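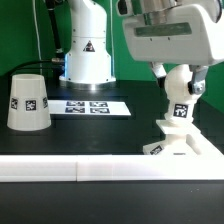
White Prints, Summer Set

Welcome to the new gallery! All of August went into this set at the Hustden workshop, and it's easily my favorite batch so far: posts, bases, slotted blocks, cups, plus a whole family of little parts that fit into one another. Everything is white and nearly everything wears a black-and-white square marker somewhere. I love how they look together. A plain white part can seem a bit blank on the bench, and then the marker goes on and it has a face.

The full set took 392 hours of print time and 260 separate files, counting all the versions where a slot came out a hair too tight. Click any title for the larger version.

Post with the ball-shaped top
The round part carries the marker, then it narrows into a neck, and there's a flat square plate lower down. I redrew that neck so many times! The current version is the first one I wouldn't change.

Base with the sloped front
Partner to the post. The slope puts its small marker at a nice angle, and the recessed slot is the bit I'm proudest of. Getting those inside edges clean took most of a week.

Cup, upside down
A simple cone with the top sliced off, and it stands beautifully on its wide end. Markers go around the side so you catch one from wherever you're standing. Black squares on white, so crisp.

Farneo blocks
Stackable, with a shallow lip along the bottom. These were meant as spacers and turned into the thing everybody picks up first.

Guo hinge, third version
Two halves and a pin. It swings with a soft little click that I could listen to all afternoon.

Stallance tray
Nine pockets, one for each of the small connectors. Printed flat in one go overnight, and the corners stayed down the whole time!

Marker sheets, before cutting
Matte paper only. I tried glossy first and got glare all over the place under the bench lights. Leave a good white border when you trim, the pattern needs it.

Reject bin
Stringy ones, warped ones, a post with no neck at all. Still fond of them.

Notes on the set

White filament throughout, same spool type for the matching pairs. Supports were snapped off by hand and the contact spots sanded a little, but I left the layer lines alone on the big curves. They catch the light so nicely against a dark tabletop.

If you'd like to print the cup, start with that one before the post. It needs no supports and it's very forgiving about speed. The base wants a slower first layer.

Gallery updated September 15, 2021
Views: 2,588

Next up: the same post in a shorter size, and lids for the tray.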